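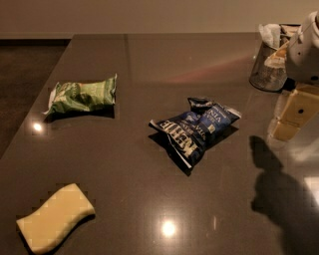
Tandden Community Kitchen
Progress report to the Forsyth Fund, December 4, 2023

Dear all at the Fund,

Thank you for being so patient while I pulled this together. It has been a busy stretch at Tandden, and I kept wanting to add one more bit of news before I sent it off.

When we wrote to you in May we had just had the new worktop fitted, and I think I went on about it at some length. I am glad to say it is still a pleasure. It is dark and shiny and wipes down in no time, although it does show every crumb, and we have learned to keep a sponge out on it all through a session. The old surface had got to the stage where no amount of scrubbing made it look clean, and people had rather stopped trying. Now they wipe as they go, and I have seen teenagers do it without being asked!

The after-school snack hour has grown more than we planned for. We have had 76 young people through since the summer, most of them from Tandden itself and a good few who come over on the Dadham bus. They arrive hungry, so there are always crisp packets about, and for a while the clearing up was falling to whoever happened to be last out. Keir Baxter, our kitchen lead, has changed how the session ends. The final ten minutes are now for tidying and nothing else: empty packets in the bin, cups in the sink, worktop wiped from the wall forwards. It took a few weeks to stick, and there was some grumbling, but we are locking up on time again and Keir gets home for his tea.

Our Andby cookery evenings have been slower to get going. We had hoped to start in early autumn and in the end began a month late, as the hall there was double booked. The group is small but keen, and they have asked for more on soups and on using up leftovers, so that is what we will do after Christmas.

On the money side, you gave us 3,000 pounds for the year and we have spent just over 2,000 of it. The biggest single bill since we last wrote was 459 pounds for the replacement cooker hood, and the rest has gone on ingredients, cleaning things and hall hire. I will send the receipts separately — they are in a folder, in order, which is a first for me.

What is left should carry us through to the spring. We would like to put part of it towards a second set of pans so that Andby no longer has to borrow ours, if you are happy with that. It wasn't in the original budget, so please do say if you would prefer us to hold off.

You would be very welcome to drop in on a snack hour. Come before the tidying starts and you will get a cup of tea — come after and you may be handed a cloth.

With warm thanks from all of us at Tandden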